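Botanical wallpaper with a marble counter, too much or not?

hundton_hilltop
Original post
Hi all, longtime reader, and I finally have a kitchen of my own to fuss over! We closed on a little house in Hundton in January and the breakfast nook is going to be my first real project. I've fallen hard for gray leaf wallpaper, the big sketchy kind with bamboo in it, and my husband has his heart set on a dark reddish-brown marble top with white veins. My sister thinks the two together will look like a hotel lobby. I keep going back and forth, so I would love some opinions from people who have lived with either one.

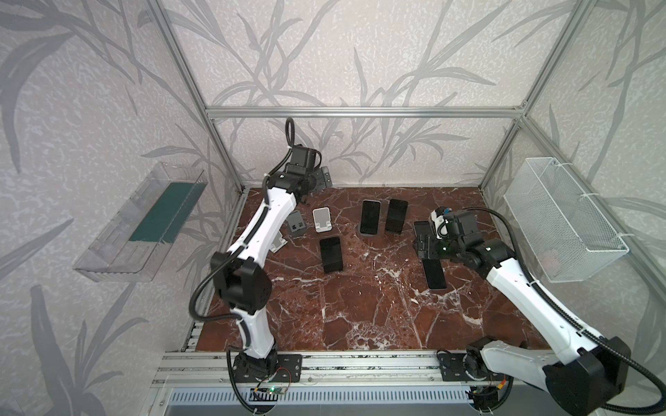 Leaf and bamboo print on pale gray, with the brown marble

The nook is small, with one window facing north, and the floor is plain oak. Paint on the other walls is still up for grabs.
- Natalia Quezada

porchlight_estrella
Reply
Oh Natalia, congratulations on the house! I'm going to be the voice in favor. I papered my dining room with a leaf print 13 years ago and I still smile when I walk in with my coffee. The gray is soft enough that it sits back and lets the stone do the talking. I'd worry a lot more if the paper were green or had birds in it (my mother's had birds, and you felt watched all through supper).

What I would say is to bring home the biggest sample they'll give you. I got mine from Orozco, they let you borrow a whole length overnight, and I taped it up and left it there till I'd seen it at breakfast and again with the lamps on.
Estrella Beltrán

grout_and_about
Reply
I'm going to disagree, kindly I hope. Big pattern on the wall and big veins on the counter is two loud people at the same dinner. I did it in a powder room and ended up stripping the paper after one winter. Pick one to be the star. If your husband loves the marble, paint the walls a warm white and put the leaves on a window shade.

Also think about upkeep. Polished dark stone shows every crumb and fingerprint, and I say that as somebody who wipes down twice a day.

hundton_hilltop
Reply
Thank you both, this is just what I was hoping for! I did ask for prices, in case it helps anyone else. The paper came to $385 for the nook with paste included, and the little remnant slab from Stukel is $519 cut and polished. I'd have to find somebody to hang the paper, my last try at it was a closet and we don't open that closet.

Grout, I hear you on the two loud people. Would a lighter stone calm it down, or does that defeat the purpose? The veining has some cream in it as well as white.
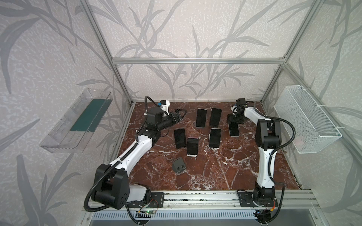
Lighter stone, paper on one wall, and other ideas

porchlight_estrella
Reply
I'd keep the dark. A pale top against pale gray paper can go a bit washed out with a north window, and you'd be turning lamps on at noon. The brown gives your eye somewhere to land.

Maybe meet in the middle and paper just the wall behind the bench? That's how my neighbor did hers, and she had enough left over to line the drawers, which I was jealous of.

metex_mike
Reply
Coming at this from the practical side, I hung paper for Metex for a good many years before my knees gave out. Large prints eat up more paper than people expect on account of matching the repeat. Get an extra roll from the same batch and stash it in a closet (a different closet, sounds like). Start your first strip where you'll see it most and let the mismatch fall in the corner behind the door. 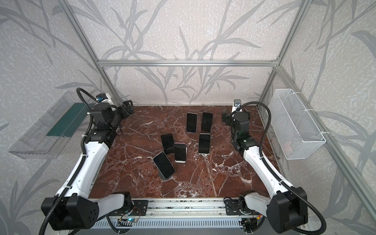 And prime the wall first, please, even if it looks fine. I've taken down a lot of paper that was put up over bare drywall and it brings half the wall along with it. As for the looks, I'm with Estrella. Gray next to reddish brown is easy to live with.

grout_and_about
Reply
Outvoted, I see! I still say warm white, but papering one wall is a fair compromise and I could have lived with that in my powder room. Mike is right about the primer.

hundton_hilltop
Reply
One wall it is, I think. I showed my husband this thread and he was mostly pleased that his marble survived. I'm borrowing the long sample, and I'll tape it up behind the bench for 3 days before I order anything. Does anybody have a primer they like that doesn't smell up the whole house?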